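Faltport Mending & Laundry List
Home | Threads | Search | Members | Log in
Search the archive Go
Showing 40 of 1,179 messages

Subject: Re: folding things with too many colors

Oh, I am so glad somebody else brought this up! Replies are under your bits.

> I've got a stack of patchwork clothes to put away before October and I
> can't get any of them to fold straight. With a plain shirt I can see
> where the middle is. With the blocks I line up two seams and then find
> the whole thing has gone crooked.

Yes, yes, yes. The blocks trick you. I spent a whole winter lining up seams on a patchwork jacket from the Stukuvell market before I laid a yardstick on it and saw that the seams drift. Now I ignore the pattern completely and go by the side seams and the hem. If you half-close your eyes the colors blur together and the outline of the garment gets much easier to follow (my family thinks I'm falling asleep at the table, but it works!).

> Do you fold with the lining in or out?

Lining in for anything that lives on a shelf. For travel I turn it out, so the good side doesn't rub on zippers. A pale lining is a big help while you're still sorting out the heap, too - find where it shows, get a hand in there, and you usually have the front opening or the hem.

> And where do you even start when it comes out of the basket in a knot?

My favorite part! Don't shake it. Put it down on something flat and plain, take one edge you're sure of, and pull it gently toward you. Then go looking for the edge across from it. Shaking just throws the sleeves back inside. I used to do this on a flowered bedspread and it was hopeless, everything vanished into the flowers. A white tabletop changed my life.
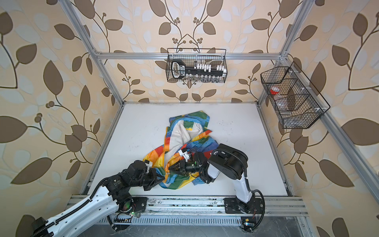
Should patchwork be ironed before it's folded? Only if the seams have started to curl, and then from the inside with a cool iron, pressing straight down so the blocks don't stretch.

For storage I've been using the cotton bags from Norðdahl, one garment to a bag, with a scrap of the main color pinned to the drawstring. I tried the stiff Traris boxes first and they left a hard crease right across the back of everything.

Do write back once you've gone through the stack, I want to hear which one gave you the most trouble!

Share | 3 replies | 12 likes
Previous in thread | Next in thread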